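Meet the Robot Arm That Wants to Tidy Your Desk

Hi, I'm Cherry Mae, and I get to try out building kits for kids and then tell you all about them. (Yes, it's a real job. Yes, I had to clean my desk first.) This time the box on my doorstep was a big one. Inside was the Lemow, a robot arm that you put together yourself and then teach to pick things up.

Teach? Like in school? Sort of! But we'll get to that. First we have to build it.

What's in the box?

A lot of bags. The Lemow comes in pieces, and the pieces come in bags with letters on them, A through K. You get the motors, the plastic parts, a little camera, two gripper fingers, a bag of screws and a screwdriver that is just the right size for small hands. Mine kept rolling under the couch, so maybe keep yours in a cup.

There's a building book too. It has big drawings and not many words, and I liked it a lot, except for page 7, where two of the screws look exactly alike in the drawing and are not alike at all. Use the shorter one. I used the longer one and had to take the whole elbow apart again.

I built mine with my neighbor Sinan Keskin, who is ten and much better at following drawings than I am. It took us one long afternoon and a bit of the next morning. You'll want a grown-up nearby for the part where the arm gets clamped to the table, because the clamp is stiff and it can pinch.

How does an arm move?

Hold out your own arm and bend it. You have a shoulder, an elbow and a wrist, and each of those is a joint. The robot has joints too, and inside each one is a motor. When a motor turns a little, that part of the arm swings a little. To reach for something, several motors have to turn together, and they all have to stop in the right place.

You do this all day long without thinking about it. Try picking up a pencil really, really slowly and see how many parts of you are moving. Your shoulder is busy even when you think it's only your fingers!

The robot doesn't have five fingers like you. It has two, and they open and close like a duck's beak. Engineers call this part a gripper. Two fingers sounds like a bad deal, but try it yourself: use just your thumb and your pointer finger for a whole breakfast. Toast is easy. Cereal is possible. Shoelaces are awful.

How does it see?

The camera goes near the wrist, looking out past the fingers. So wherever the hand goes, the camera goes too. I think that is the strangest part of the whole kit. Imagine if your eyes were on your wrist! You'd have to point your hand at the TV to watch it.

It's handy for grabbing, though. When the gripper gets close to something, the camera gets close as well, and the robot gets a good look at the thing it is reaching for.

But a camera only gives the robot a picture, and a picture is just a whole lot of tiny colored dots. A robot doesn't know that one bunch of dots is a toy and another bunch is a table. It has to learn that.

Now for the teaching

You teach the Lemow by showing it. The kit has a small handle that you move around, and the big arm copies whatever you do. Reach left, and it reaches left. Squeeze, and the fingers close. While you do that, the computer saves what the camera sees and how the arm moves. Each try gets saved as one lesson.

The book says to give it 50 lessons for each new job. That is a lot of lessons! Sinan and I took turns and had snacks. After that you press the button that says Practice, the computer chews on all those lessons for a good long while, and then the arm gets to try by itself.

So what should you use for lessons? Anything that's light and won't break. I pulled some stuff out of the hall closet and put it on the table.

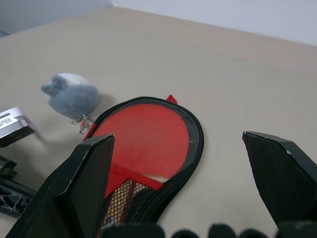

The view from the wrist, with the fingers wide open. Hello, fuzzy gray friend and table tennis paddle!

Soft things and hard things are different kinds of work for a gripper. A plush toy squishes when you squeeze it, so the fingers don't have to land in one perfect spot. A paddle in its case is wide and flat, and it lies low on the table. Where would you grab it? By the edge? By something that sticks up? Talk it over with whoever is building with you before you start your lessons, because the robot is going to copy your idea, even if it's a silly one.

And shiny stuff is tricky. Clear plastic can catch the light and make a bright streak, and then the dots in the camera's picture change. If you do all your lessons in the morning, try a few with the lamp on too.

What I liked and what I didn't

I loved the building. I loved the handle even more — it feels like having a giant extra arm, and we both fought over it. The pieces are strong, and there are spare screws.

I didn't love the noise. The motors whine, and my dog left the room. The waiting is long as well, and if you're the kind of kid who likes things to happen right now, bring a book. The box says ages nine and up. I'd say that's fair if you have help with the clamp and with setting up the computer.

Three rules before you switch it on

Keep your face and your hair away from the arm when it's moving.
Tell everyone in the room before you press Start.
Know where the red stop button is, and let everybody have a turn pressing it.

Got a robot question? Ask a grown-up to help you send it in. Next time I'm building a walking bug with six legs, and I've already lost one of them.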